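Materials for Interiors, Week 4
Wood That Moves: Grain, Cut and Season

Notes to go with Monday's lecture. Please read them before the workshop session and bring a pencil, a ruler and any offcut of solid wood you can get your hands on. Ugly is fine. Ugly is better, really, since a knotty scrap has more to tell us than a perfect one!

Last week we treated wood as a color and a pattern. This week we look at why the pattern is there and what it says about how a board will behave once it is part of a room.

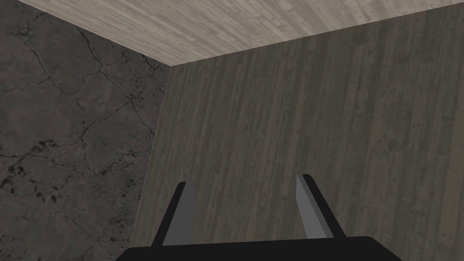
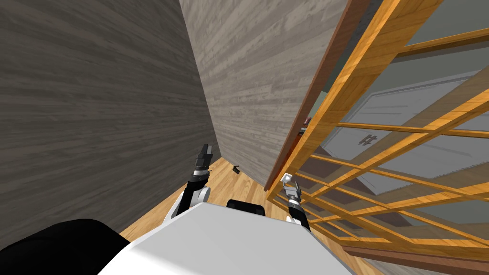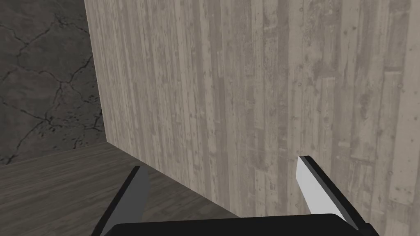 Fig. 4.1. Wood surfaces in rendered views. First: a wooden surface behind. Second: gray plank walls in two tones, with an orange-honey lattice at right. Third: narrow vertical strips with small knots.

1. Where the grain comes from

A tree grows outward, one thin layer at a time, just under the bark. In places with a clear growing season, the wood made in spring is usually paler and more open, and the wood made later in the season is darker and denser. One pale band plus one dark band is one year. Cut across the trunk and you get rings. Cut along it and the same rings turn into lines, arches or long stretched ovals, depending on where the saw went through.

I love this part. Every stripe on a board is the edge of a layer that once wrapped right around the tree. If you can picture the layers, you can look at the face of a board and work out roughly where in the log it came from. Then turn it over and look at the end to check yourself. You will be wrong a few times and then quite suddenly you won't be.

The offcut I pass around in class has 27 rings across its end. Look for the place where they crowd together. Narrow rings mean slow years, and slow years can come from drought, shade, poor soil or simply too many neighbors. We can't tell which from one piece, so please don't write "drought" in your notebook as if the board had said so.

2. Three ways to cut a log

Flatsawn (also called plainsawn). The rings meet the wide face at a low angle. This gives the arches and flame shapes most people think of as wood grain. It wastes little of the log and makes wide boards. It is also the cut that moves the most across its width.

Quartersawn. The rings stand close to upright when you look at the end of the board. The face shows straight, fairly even lines. In oak you also get ray fleck, those shiny ribbons running across the grain, and if you have never tilted a quartersawn oak board under a window, do it this week. It costs more because it takes more work and gives narrower boards.

Riftsawn. In between, with the rings at a middling angle. Straight lines, very little fleck. Table legs are often made this way so that all four sides look alike, which is a lovely piece of thinking ahead.

One board can hold more than one of these. A wide flatsawn plank from near the middle of the log often has arches in the center and straight lines toward both edges. Name the part you are talking about.

3. Why wood moves

Wood holds water in two places: inside the hollow cells, and in the cell walls themselves. When a fresh board dries, the water inside the hollows goes first and the size of the board hardly changes. Once that is gone, the walls start to give up their water, and now the board shrinks. Put it somewhere damp and the walls take water back in and it swells. This goes on for as long as the wood exists. A chair in a museum is still doing it.

The amount depends on direction:

Along the grain: so little that for normal furniture we ignore it.
Across the grain, from the center of the tree toward the bark (radial): noticeable.
Across the grain, following the curve of the rings (tangential): in many woods, close to double the radial figure.

Those last two are the heart of this lecture. If wood shrank evenly in all directions, a drying board would get a little smaller and stay the same shape. It doesn't, so boards cup, round pegs turn slightly oval, and a square post can end up as a diamond.

4. A worked sum

Take a flatsawn shelf 200 mm wide. For this course we use a teaching value of 0.003 for flatsawn boards, meaning the width changes by 0.003 of itself for each one-point change in moisture content. Suppose the shelf goes from 12 percent in July to 7 percent in the heated season.

Change in moisture: 12 - 7 = 5 points
Change in width: 200 x 5 x 0.003 = 3 mm

Now do the same with a quartersawn shelf, teaching value 0.0015.

200 x 5 x 0.0015 = 1.5 mm

Three millimeters is enough to jam a drawer, split a panel that has been glued in on all sides, or open a gap you can see from across the room. Real values differ from species to species, so look yours up before you use this for a real job. The method stays the same.

5. Cupping, and which way

Look at the end of a flatsawn board and find the curve of the rings. As the board dries, picture the rings trying to flatten out. The face that was nearer the bark goes hollow, and the face that was nearer the center of the tree becomes the crown. If the board takes on moisture instead, the movement goes the other way.

A board can also cup when one face dries faster than the other, whatever the rings are doing. Finish on the top only, a rug left down all winter, a heating pipe below the floor: check for these before you blame the cut.

Case: the Nandow mill floor. The upper floor was surveyed before repair, board by board. Of 3,713 boards, 1,397 were recorded as cupped. Work out the share yourselves before Monday, then think about what else you would want to know. My own list starts with the cut of each board, its width, and how close it lay to the outside walls. The survey sheet had a box for width and no box for cut, and I have been grumbling about it ever since. When you design a form for your own survey in Week 9, remember that missing box!

6. Letting it move

Every good wooden detail gives the wood room to change size while holding it where it needs to be held. Once you start spotting these you will find them everywhere.

Frame and panel. The panel sits loose in a groove around the frame. It can grow and shrink across its width and the door stays the same size, because the frame pieces are narrow. Finish the panel before it goes in, or a bare stripe will show along the edge in the dry months.

Tongue and groove. Each board slides a little over its neighbor. Fix each one along one side only. Nail through both sides and the board has nowhere to go.

Slotted screw holes. Used to hold a solid tabletop to its base. The slot runs across the grain. Leave the screws snug, not crushed down.

Breadboard ends. A strip across the end of a tabletop to keep it flat. Glue it at the middle only. In summer and winter the ends of the strip and the edges of the top won't quite line up, and that is how you know it is working.

Lattice and slats. Narrow pieces with air around them. Each slat moves a tiny amount because it is narrow, and the gaps soak up the change. The crossing joints need care: two slats meeting at right angles are trying to move in different directions, but over such a small overlap that a modest joint copes well.

For a full-size example of several of these at once, go and see the hallway at Bennani House in Havitow. The doors are frame and panel, the wall lining is tongue and groove, and the stair screen is slatted. Ask at the desk before touching anything. Go in daylight if you can, as the lamps on the landing flatten the grain terribly.

7. Printed and pictured grain

Much of the wood we see indoors is a picture of wood: laminate, vinyl, printed film, or a texture map in a rendering. Nothing wrong with that. A printed surface moves according to whatever is underneath it, so the rules above don't apply to the pattern you see. Three checks worth learning:

Look for repeats. The same knot twice, at the same distance each time, means print.
Look at the edge. Face grain should carry on over the end of a solid board as rings or parts of rings.
Look at the joins. Streaks that run straight across a gap between planks need a second look.

Fasora, the sample library on the ground floor, has a drawer of printed and solid pieces mixed together with the labels on the back. Try sorting them by eye, face up, before you turn any over. The gray ones are hardest. Weathering, stain and print can all land on very nearly the same color.

8. Words to know

Moisture content: the weight of water in the wood as a percentage of the weight of the dry wood. Fresh lumber can be over 100 percent, which surprises everyone the first time.
Heartwood: the older wood toward the center, often darker.
Sapwood: the younger wood near the bark.
Knot: where a branch grew. The grain bends around it.
Check: a crack along the grain, usually from drying too fast.
Crown: the high side of a cupped board.

9. For next session

Draw the end of your offcut at full size and put in the rings as you see them. Mark the bark side. Write one line saying which way you expect it to cup as it dries. Then leave the offcut near a heater (near, please, not on) for a week, lay the ruler across it, and draw it again over the first drawing in a second color.

Reading: chapter on drying in the course pack, skipping the kiln tables. We will need those in Week 6.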